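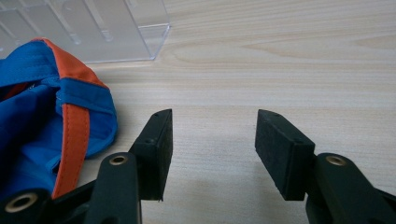 Die Tischplatte im Gemeinschaftsraum: helles Holz, feine Maserung, rechts ein paar dunklere Wirbel.

Neues vom großen Tisch
Hausbrief der Werkgemeinschaft Kelemen, 2018-05-23

Wer in den letzten Tagen im Gemeinschaftsraum war, hat womöglich kurz gestutzt. Der große Tisch hat eine Oberfläche. Sie ist hell, beinahe beige, und sie hat eine Maserung, von der die Jüngeren unter uns bisher nur aus Erzählungen wussten. Im Februar hatte die Hausversammlung beschlossen, den Tisch »zeitnah« in Ordnung zu bringen, und gemessen an unseren sonstigen Gepflogenheiten (ich erinnere an die Klingel) sind drei Monate geradezu überstürzt.

Zur Vorgeschichte für alle, die erst seit dem Frühjahr dabei sind: Der Tisch kam mit dem Umzug aus der Rakach zu uns und diente seither als Esstisch, Zuschneidetisch, Postablage, Wickelkommode und einen Winter lang als Standort eines Aquariums, in dem nie ein Fisch gesehen wurde. Auf der Platte lag zuletzt eine Wachstuchdecke mit Zitronen. Unter der Wachstuchdecke lag eine zweite Wachstuchdecke, ebenfalls mit Zitronen, nur älter. Dazwischen fanden sich der Garantieschein eines Toasters, ein Lottoschein (leider geprüft) und die Gästeliste für ein Sommerfest, das dann verregnet ist.

Gizella Hegyi hat sich der Sache angenommen. Sie hat an zwei Wochenenden geschliffen, das Ganze gewachst und dabei ein Vokabular benutzt, das wir hier nicht abdrucken. Sándor Kozma war für das Absaugen zuständig und legt Wert auf die Feststellung, dass das Absaugen die eigentliche Arbeit sei. Beiden sei herzlich gedankt, Gizella ein kleines bisschen herzlicher.

Über die Wirbel auf der rechten Seite gab es sofort eine Debatte. Vom Fenster aus gesehen, sagt Gizella, sähen sie aus wie zwei Leute, die sich über einen Zaun hinweg nicht grüßen. Sándor sieht dort den Stausee bei Pekcombe, einschließlich der Stelle, an der er seine Brille verloren hat. Ich sehe Äste, weil ich keine Fantasie habe und weil es meines Wissens Äste sind. Gefragt wurde, ob man die Stellen nicht hätte herausschleifen können. Nein. Die gehen durch. Wer einen Tisch ohne solche Stellen möchte, findet im Keller die beschichtete Platte vom alten Kopiererraum, grau, bitte selbst hochtragen.

Was das Ganze gekostet hat

Weniger als befürchtet, mehr als bewilligt. Schleifpapier und Wachs schlugen mit 45 Euro zu Buche. Dazu kommt die Leihgebühr für die Schleifmaschine, die Sándor im Tausch gegen ein Abendessen beim Nachbarn abbezahlt, der ein guter Esser ist. Zum Vergleich: Das Angebot der Tischlerei Nornero, das wir im Februar eingeholt hatten, belief sich auf 1.807 Euro und enthielt den Posten »Rücksprache«, ohne Angabe, mit wem. Wir haben es abgeheftet. Es liegt im Ordner »Möbel, Diverses«, direkt hinter dem Angebot für die neuen Stühle, über das wir erst reden, wenn wieder einer zusammenbricht.

Und nun der unangenehme Teil

Ein gewachster Tisch ist empfindlicher als zwei Lagen Zitronen. Gizella hat einen Zettel mit Regeln geschrieben, der ursprünglich 2 Seiten hatte und jetzt nach zähen Verhandlungen an die Innenseite der Küchentür passt. Für alle, die grundsätzlich keine Zettel an Küchentüren lesen, in Kurzfassung:

Heiße Töpfe kommen auf einen Untersetzer. Eine gefaltete Zeitung ist kein Untersetzer, ein Taschenbuch auch nicht, und der Hausbrief schon gar nicht.

Verschüttetes wird gleich aufgewischt. »Gleich« heißt vor dem Ende des Satzes, den man gerade spricht. Bei Rotwein darf man auch jemanden unterbrechen.

Zum Abwischen bitte ein feuchtes, gut ausgewrungenes Tuch nehmen und immer in Richtung der Maserung wischen. Die Scheuermilch ist umgezogen und wohnt jetzt unter der Spüle im Bad. Wer sie zurückbringt, ölt im Herbst nach.

Gebastelt werden darf weiterhin, allerdings mit Unterlage. Die grüne Schneidematte steht hinter dem Regal. Heißkleber bitte auch mit Unterlage und möglichst auch mit etwas Reue, wir haben beim Abschleifen Klebertropfen gefunden, die vermutlich noch aus der Rakach stammten.

Nichts wird auf dem Tisch »nur kurz abgelegt«. Der Satz ist für die nächsten 3 Monate außer Kraft gesetzt. Post kommt in die Fächer, Schlüssel kommen ans Brett, und das Fahrradschloss ohne Fahrrad soll bitte endlich jemand für sich reklamieren. Es hat uns den Winter über treu begleitet, aber es wiegt etwas und es kratzt.

Zu den Wachstuchdecken

Die jüngere Zitronendecke wurde gewaschen und liegt zusammengerollt auf dem Schrank. Sie darf bei Kindergeburtstagen und beim Einkochen wieder zum Einsatz kommen. Die ältere Zitronendecke hat sich beim Abziehen in einen Zustand begeben, in dem man sie nur noch als Material bezeichnen konnte. Es gab einen Antrag, ein Stück davon zu rahmen. Der Antrag erhielt eine Stimme.

Leserpost

Auf die Ankündigung im letzten Hausbrief kamen mehrere Zuschriften. Aus dem zweiten Stock wird gefragt, ob der Tisch jetzt kleiner sei. Er ist es nicht, er sieht bloß so aus, seit man den Rand wieder findet. Eine andere Zuschrift möchte wissen, was für ein Holz das denn sei. Darüber gehen die Meinungen auseinander: In der Küche tippt man auf Ahorn, im Hof auf Buche, und Sándor hat an der Unterseite geleckt und sich dann nicht weiter geäußert. Wer es sicher weiß, schreibt bitte an die Redaktion oder wirft einen Zettel ein. Bis dahin führen wir den Tisch in der Inventarliste als »Tisch, groß, hell«.

Schließlich bittet jemand anonym darum, man möge doch am Kopfende die alte Kerbe erhalten, an der die Kinder ihre Linealstreitigkeiten austragen. Zu spät, sie ist weg. Gizella bietet an, eine neue zu machen, aber nur an einem Möbelstück des Antragstellers.

Termine

Eingeweiht wird am letzten Freitag des Monats ab sieben, mit Suppe. Untersetzer bitte mitbringen, wir haben drei und erwarten mehr Töpfe. Gizella bringt das Linsencurry, Sándor hat Brot zugesagt und wird von jemandem daran erinnert werden müssen. Wer eine Bank entbehren kann, meldet sich bis zum Abend davor.

Für das Nachwachsen im Herbst suchen wir zwei Leute mit einem freien Vormittag und unempfindlicher Nase. Die Liste hängt an der Küchentür, gleich unter den Regeln. Bisher steht darauf »Sándor«, in Gizellas Handschrift.

Die nächste Ausgabe befasst sich mit der Klingel.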